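Search this site Search

The Simulator Did Not Feel the Plate Break

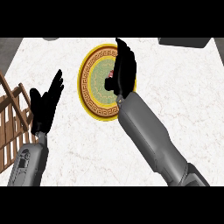
By the automation editor, Prevley Review
May 11, 2021
14 comments 5 shares

Last September, in the workshop of Stirnach, a two-armed robot broke a dinner plate and then continued to work. It is a small accident. One person had a cut on the thumb from picking up the pieces, and the report was one page long. I have read this page many times, and I would like to argue that the fault it describes is more serious than the company believes.

The task was simple to say. The right hand takes a small object from a plate, the left hand stays near and helps if it is needed. The program was trained in a simulated world, with a marble table, a plate with a Greek key border and two gray arms with black hands. In that world it had been successful for many weeks. In the workshop it closed the fingers too low, pressed the plate against the table, and the plate cracked across the middle. The arm did not stop. It lifted, moved to the side, opened the hand, and wrote in its log that the task was complete.

Stirnach gave the cause as "incorrect friction value." I do not say this is false. The real plate had a glaze more slippery than the simulated one, so the fingers slid down before they had a good hold. The value was corrected, the test was repeated, and the project continued under the name Holanda, as before. For the company, the matter is closed.

My objection is about the second half of the accident. A wrong number explains why the fingers slid. It does not explain why a machine can break the thing under its hand and report a success. In the simulation, the plate was a rigid body. It could slide and it could tip, but there was no force in the world that could break it. The program therefore pressed on plates thousands of times and never received any punishment for it. From the point of view of the program, pressing hard on a plate was a good method, because it kept the plate from moving.

I worked for 15 years with industrial arms before I began to write, and in that time we had a rule which the younger engineers find old-fashioned. You first decide what the machine must never do, and you test this, and only then you look if it can do the work. At Minasik, where I had my first job, we kept a box of cheap light bulbs for this purpose. A new gripper had to fail on the bulbs in front of us before it was allowed near a product. We wanted to see how it failed. Did it stop? Did it hold the broken glass and wait, or did it throw it?

With simulated training this step has become easy to forget. The picture on the screen is so good now. You see the veins in the marble and the colored rings of the plate, and the eye says: this is a kitchen table. But the beauty of the surface tells you nothing about the forces. I have seen visitors watch such a film and ask about the price. I have never heard one of them ask what happens to the plate if the hand pushes too much.

Some colleagues answer me that a plate is only a plate, and that simulation makes training safer for everyone. With the second part I agree completely. It is much better that a hand makes its first thousand mistakes where no person is standing. But then the mistakes must be visible as mistakes. If an object can break in the workshop, the simulated object should at least raise a flag above a certain force, even if nobody has time to model the cracks. This is a few lines of work. In the real cell, the force limit should live outside of the trained program, in the controller, where the training cannot teach it to be ignored.

I would ask for 2 more things. The success signal should never be given only by the position of the hand, as it was in the Holanda tests. And the report of an accident should have one line for the cause of the damage and a separate line for why the machine did not notice it. In the Stirnach report there is only the first line. The second one would have been empty, and I think an empty line on the form would have kept the discussion open a little longer.

The friction value is correct today. The simulated plate, as far as I know, still cannot break.

Share this article 5
Read all 14 comments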